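Home & Living > Laundry & Fabric Care > Table Linens

Stain or age? Tan patch on a white textured tablecloth

Posted by Floner, May 11, 2026
264 views - 3 replies

I have a white tablecloth with a raised pattern that looks like knitting, all braids and ribs with bands running across. It was my aunt's and I use it when we have people over. We had a birthday lunch for 30 in November, and after that I washed it, folded it and put it in the hall closet. I took it out last week and one part looks tan to me. It is a flat tint with no edge. I have washed it once since then on warm with regular detergent and I can't tell if it changed.

The label is gone so I don't know if it is cotton or a blend. It is too thick to be a cheap one, I think. My questions are whether this is a spill that was never rinsed out, whether bleach is safe on it, and whether the raised parts will go flat if I soak it for a long time. I don't own an iron that steams.

12 people have this problem

Shireen Mathebula
Member, 112 posts

Don't start with bleach. If there is any polyester or spandex in it, chlorine bleach can turn it yellow and you can't undo that. Use oxygen bleach powder, the kind sold for whites. Dissolve it in warm water first, then put the cloth in and push it under. I leave mine overnight. Rinse twice and wash as usual.

Before you do any of that, look at the cloth in daylight. Textured white fabric picks up color from whatever light is in the room, and a bulb can make half a table look dirty. I have a similar cloth with braids and triangles on it, and this is how it came out on the table with the paper cups still there.

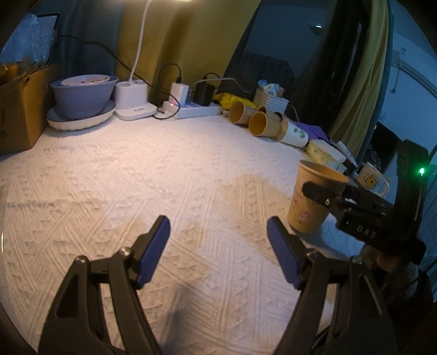
Old spills and storage marks need different handling, so work out which one you have. A spill usually has a darker ring where it dried. Storage yellowing tends to follow the folds, or it sits wherever the cloth touched wood or cardboard. Mine has a tan tint on one part and the left side goes pinkish while the lower right is closer to lavender, and going by that picture alone I would not be able to tell you what is a stain and what is the lamp. Take yours to a window, lay a sheet of plain printer paper next to the patch and compare. If the patch is still tan against the paper, soak it.

On the raised pattern, soaking won't flatten it. Hot ironing from the front will. Dry it flat or over two lines, pull it square while it is damp and leave the iron out of it.

Helpful (43)

Dlamini

Lemon juice and sun. Worked on my napkins.

Helpful (2)

Kisteo

I would be careful with the lemon if you don't know the fabric. Test a corner on the back first.

One more thing to check is the rinse. Detergent left in thick fabric goes yellow in a closet over a few months, and a raised weave holds more of it than a flat sheet does. Run the cloth through with no detergent at all and watch the water. If you see suds, that is old soap and you should keep rinsing until they stop. I use half the detergent on my tablecloths now and add an extra rinse.

Also store it in a cotton pillowcase instead of plastic, and change where the folds are once in a while. I roll mine on a cardboard tube with a clean sheet around the tube first - the bare cardboard marked one of mine.

Helpful (9)

Share this page - 5 shares
Tags: tablecloth, yellowing, white fabric, oxygen bleach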